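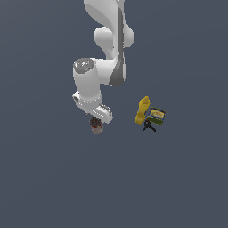 Joonas Kinnunen wrote in to ask whether the Uvach would run his whole house, and whether it could do so by Sunday. No, Joonas. It will run your fridge, your router, a few lamps and a laptop, and if the sun is being generous it will run them for most of an evening.

# Donia Uvach Home Solar Battery Kit

The Uvach is a small solar panel and battery kit for sheds, cabins, porches and people who are tired of throwing out the milk every time the power drops. It comes with one folding panel, one battery box and a bag of cables that looks worse than it is.

We sell it to people who want a little power of their own. If you want to leave the grid forever and raise goats, the bigger Trindade is the one to look at. It costs more and weighs more, and the goats are extra.

## What you get

- Uvach battery box with carry handles
- Folding panel with kickstand
- 13-foot panel cable
- Wall charger, for cloudy weeks
- Printed manual, 5 pages, one of them useful in a hurry

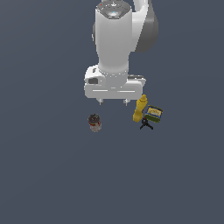
Setup takes one person and a flat patch of ground. Unfold the panel, face it south, plug it into the box and wait for the green light. A tree will cut your output more than you'd think. So will the neighbor's chimney, and we can't help you with the neighbor.

## What it won't do

It won't run central air, an electric dryer or a hot tub. We get a lot of hot tub questions. The box shuts itself off when asked to do too much and comes back on when you press the reset button and unplug whatever you were hoping to get away with.

It also makes no power at night. Please charge it in the daytime.

## Winter use

Expect less from the panel in December than in June. Brush snow off with something soft. Keep the battery box indoors when it's below freezing, as it won't take a charge in the cold and will show a blue snowflake until it warms up.

## Price and warranty

The full kit is $837, shipping included in the lower 48. The battery is covered for 5 years, the panel likewise. Damage from lawn mowers is not covered, and yes, we can tell.

Returns go to our Cikthorpe warehouse in the original box. If you've lost the box, write to Roxana Mosquera on the service desk and she'll send you one for the cost of postage.

Spare cables and wall chargers are sold separately on the parts page.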